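3.2 Shelf arrangement and color blocking

Product placement on ambient drinks shelving is usually specified by a planogram, a drawing that assigns each product line a shelf, a position along that shelf and a number of facings. Compliance with the planogram is then checked by staff, most often by walking the run and comparing it with a printed sheet. The method works well on short fixtures. On long wall runs it is slower, and the errors it misses tend to be found at the far end of the run, where attention has dropped and where the checker may be standing close to the shelf with only one or two bays in view.

The Clarkilen study therefore treated color as a separate layer of the arrangement. Under the Prosis scheme, product lines are first grouped by the dominant color of the bottle and its contents, and only then by category, supplier and size. A block is defined as an unbroken sequence of facings on one shelf that a shopper would name with a single everyday color word. Two neighboring blocks must take different color words. Within a block, small differences of shade are allowed, so that an amber line and an orange-brown line may stand side by side without a break being recorded.

Three rules govern the vertical order. Heavy or large containers are kept off the top shelf unless they are display stock. Strong colors are placed at or near the height of the hand. Lines with a high rate of sale are kept away from the lowest shelf, where picking requires the shopper to bend and where refilling takes longer. The scheme does not fix the order of colors from top to bottom, and stores are free to set it according to their range.

The front end of each shelf, meaning the end nearest the main approach, is treated separately from the remainder. Earlier work at the Nartey site had suggested that shoppers entering along the wall see the front end of every shelf before they can read any label, and that the first color they meet on a shelf is taken as a summary of that shelf. The front end is therefore given to the block with the strongest color available for that shelf, and paler blocks are placed behind it, further along the wall. Where only one block occupies the whole shelf, the rule has no effect.

Figure 4 gives the wall run at the Andham store under this arrangement, seen along its length.
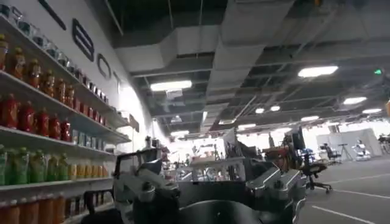

Figure 4. Wall run at Andham, with bottled drinks and jars in color blocks.

The third shelf in Figure 4 illustrates the front-end rule. A cluster of red bottles holds the near position, and the smaller pale and gray-blue bottles begin further back. The fourth shelf follows the same pattern with green at the near end and yellow to pale orange beyond it. On the second shelf the long amber and orange-brown row is recorded as a single block under the definition given earlier, and its dark caps form a continuous line that helps the eye follow the shelf toward the rear. The top shelf carries clear glass jars and containers with dark lids. These were coded as neutral and excluded from the color analysis, though they were retained for the measurements of shelf fill.

Shelf fill was measured as the share of planned facings occupied at the front row. Depth of stock behind the front row was not measured, as it cannot be judged from the aisle without moving product. Readings were taken twice in each trading day, once in the morning before the main delivery was worked and once in the late afternoon. In total, 381 readings were taken under the category-led arrangement used before the change and 279 under color blocking. The smaller second total reflects a shorter period of observation, which ended when the store began its seasonal reset in April. No reading was taken while a shelf was being refilled.

Misplaced items were recorded at the same time. An item was counted as misplaced if it stood in a facing assigned to another product line, whether or not it belonged to the same color block. This is a strict criterion. It penalizes the Prosis scheme in one respect, in that an amber bottle returned to the wrong amber facing is harder to notice than a bottle returned to the wrong category under the earlier arrangement. Errors within a block and errors between blocks were therefore entered in separate columns on the recording sheet and are reported separately in Section 4.

Between-block errors fell after the change, and most of those that remained were found at the boundary between two blocks, typically within one or two facings of the break. The likely cause is that a shopper who returns an item will place it close to the right color without checking the label. Within-block errors rose. The rise was small on shelves carrying a single product line in each block and larger where one block combined several lines with bottles of similar shape. Staff at Andham dealt with this by leaving a narrow gap between lines in the same block. The gap was not part of the original scheme and its width varied from shelf to shelf, so its effect cannot be separated from that of the arrangement itself.

The fixture places some limits on what can be concluded. The shelves are white and stand against a white wall, which gives every block the same neutral surround. On a dark or wood-finish fixture, the contrast between a pale block and its background would differ, and the distinction between strong and pale colors used in the front-end rule would need to be set again. The shelf spacing was 381 mm on all shelves carrying bottles, and no product line was excluded from a shelf on grounds of height.

Lighting was treated as a fixed condition. Rectangular fluorescent panels are set into the ceiling, which is open, with the air ducts exposed. Illuminance was measured with a handheld meter held vertically against the shelf edge. The highest value, at the upper shelves, was 800 lux, and values fell toward the lowest shelf. The lowest shelf is also shaded in part by the shelves over it, and colors there were judged less consistently by the two coders. Orange and amber were the pair most often confused. In 11 cases the coders could not agree on a color word for a block, and these cases were settled by taking one bottle from the shelf and viewing it at the upper position.

High-level signs were left unchanged throughout. The large outlined letters on the wall over the shelving mark the department and can be read from a distance, but they carry no information on the position of any one product line. They were considered unlikely to interact with the arrangement of the shelves, and no attempt was made to test this.

Refilling time was recorded for complete deliveries only. Staff reported that color blocking made it quicker to find the correct shelf with a full case in hand and slower to find the correct facing once there. The two effects were not timed separately. Total refilling time per delivery showed no clear difference between the arrangements once the number of cases was taken into account, and the records are too uneven to support a finer comparison. Some deliveries were worked by one person and others by two, and this was not always noted on the sheet.

The same shelf codes and recording sheets were used at the Clarkilen store, where the run is shorter and is approached from both ends. The front-end rule was applied there to the end nearer the entrance only. Results for that store are given alongside those for Andham in Section 4, with the neutral shelves omitted from all tables except the one for shelf fill.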